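2 min read

Sharing the table cleanup with the robot

At Plirkon the robot clears trash and people keep the rest. Before a run, put a lined can at the front of the table. 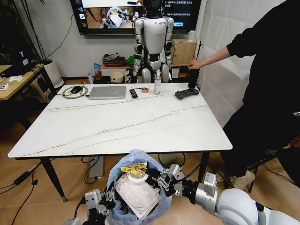

Laptops, remotes and drinks stay with whoever left them. Sille Holst used to wipe down at 9 every evening; she now checks the can and signs the log.

1. Push anything worth keeping to the far edge. Cups and wrappers can stay where they are.
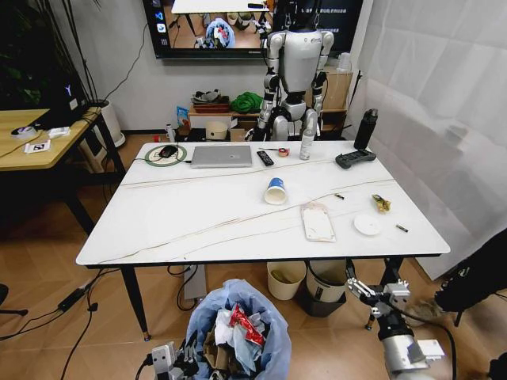
2. Start the run and keep your hands off the table until the arms stop.

3. Tie the bag and fit a new one.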